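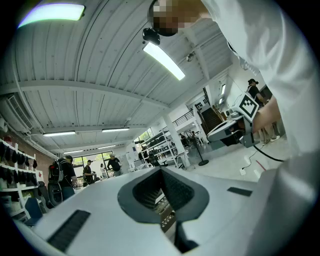

Strip lights under a tin roof, are we all just pretending it's fine?

serena_marino
09/10/2021
We're taking over a unit with a white corrugated metal ceiling and fluorescent fittings. The agent calls it "bright and ready for work". I call it a headache by three o'clock. A salesman from Brovell wants to swap every fitting for LED panels and says it pays for itself in 15 months. Has anyone seen that happen, or is it only ever true on the leaflet?

gridlock38
Only on the leaflet. Ask him what hours he's assumed. Ours had us down as open all night.

F_Palumbo
I'd be less quick to sneer. We changed ours two winters ago and the flicker went, which was the main thing for me. Whether it saved money I couldn't tell you, the bills went up anyway.

gridlock38
So you paid for it and can't say if it worked. That's rather my point.

F_Palumbo
It worked on the flicker. I said so.

tallshelf
What nobody quotes for is the noise. Bare corrugated sheet and a brick wall, and every dropped spanner sounds like a car crash. I'd spend on that before lights. Rain is worse. You can't hold a phone call in December.

serena_marino
Skarach do a stick-on foam for metal ceilings. £317 for the starter pack. Any good?

tallshelf
Stick-on, on a roof that sweats? Mine came down in strips. Ask them what surface they tested it on. I did and got a brochure back.

F_Palumbo
Mine's been up since spring and hasn't moved. Did you degrease first?

tallshelf
Twice. Spring to October isn't a test, Fulvio. Come back after a cold snap.

old_lamps
Before anyone buys anything — try new tubes in one fitting, and get an electrician to look at the control gear if it still flickers. Also wipe the covers, if there are any. People replace a whole ceiling of lights that only wanted cleaning.

gridlock38
Sensible, so it won't catch on.

serena_marino
The Brovell man says tubes are "finished" and I won't find any.

old_lamps
He would. My wholesaler had a rack of them last week. I'd still go LED when the fittings die, but one at a time, and not on his say-so.

F_Palumbo
One at a time and you end up with three different whites over one bench. Looks dreadful. Do the lot or leave it.

serena_marino
Leaving it for now, then. I'll get tubes for the worst one and ask Brovell for his sums in writing — the hours as well.

gridlock38
Post them here if they ever turn up.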